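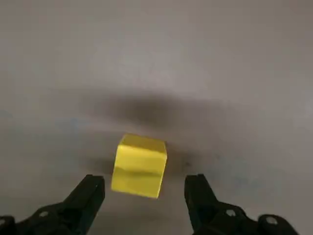 Support > Printers > Kestier Label Station > Ticket 116: colors drift after sleep

Okay, so my Kestier is doing the thing again, and I'm opening a new ticket because the old one got locked. Short version: I print color stickers for storage bins (one color per bin, no words, my kids can't all read yet), and everything is perfect until the printer goes to sleep. Wake it up and the first 4 labels come out wrong. Blue is fine, red is fine, but yellow goes kind of mustard. I want a bright lemon yellow, like the cube in the photo, and what I'm getting looks like old deli mustard! After that it slowly comes back on its own.

What I've tried so far:

- Ran the head cleaning twice. No change.
- Swapped in a new Zunano ribbon from a sealed box. Same mustard.
- Turned density down from 100 to 90, which made the yellow paler but still off (put it back).
- Updated the driver in October, restarted the laptop, restarted the printer, restarted me with a coffee.
- Printed from my sister's laptop over USB. Same thing, so I don't think it's my settings.

If I turn sleep off completely it never happens. I left it on all afternoon and every label matched. But it hums, and it lives next to my bed, so that's not really a fix for me.

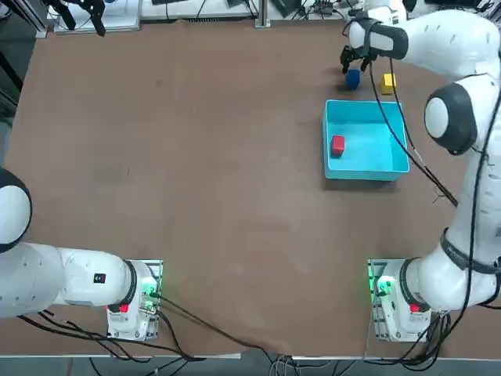
Aishwarya Mathew replied that the wake-up profile is probably loading before the head is up to temperature, and asked me to set Warm Start to 6 under Advanced and print the test strip again.

Found it, set it, let the thing nap through lunch. First label was a tiny bit dull, the rest were good. Way better than before! I'll keep it on 6 and post the strip tonight. Please leave this one open until then.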